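# Chapter 6: Medicines at Home

A nurse at a clinic in Istgate once asked a group of parents to bring in every medicine they kept in the house. Most arrived with one small bag. By the end of the session, many had called home to ask about something else in a drawer, a coat pocket, or the car.

This chapter covers the medicines people buy and use without a doctor standing beside them. That includes tablets, syrups, creams, drops, and patches, whether or not they came with a prescription. It deals with three questions: how to read a label, how to measure a dose, and where to keep the package afterward. Side effects and allergic reactions are taken up in Chapter 7.

## 6.1 The label

A label on an over-the-counter medicine has a fixed job. It names the active ingredient, says what the product is for, gives the amount to take and how often, and lists the people who should not take it. The brand name is the largest print on most packages and the least useful to you. Two products with different brand names may hold the same active ingredient, and a person who takes both may take too much of it.

Jummai Nwankwo, a pharmacist in Prirnach, reviewed 2,954 phone calls made to her regional advice line. Many callers already had the right answer in front of them on the package. They had read the front and not the back.

Before you go on, find two products in your own home that are sold for colds. Write down the active ingredients of each and mark any that appear on both lists.
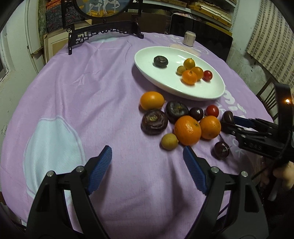
*A white oval plate on a round table with a lavender tablecloth.*

## 6.2 Measuring a dose

Liquid medicines should be measured with the syringe, dropper, or cup supplied in the box. Kitchen spoons vary in size and should not be used. Hold a dosing cup level, or set it on a flat surface, and read the line at eye height.

Doses for children are often based on weight. If the label gives both weight and age, use weight when you know it. If the child is younger than the lowest age listed, call a doctor or pharmacist first.

Keep a written record when more than one adult gives the medicine. Fatos Nedeljković, who teaches home care in Vutetton, has his students use a sheet with four columns: time, product, amount, initials. The sheet stays with the bottle.

**Key terms in this chapter**

- active ingredient
- dosing device
- expiration date
- double dosing
- child-resistant cap

Section 6.3 begins with storage, starting with the bathroom cabinet.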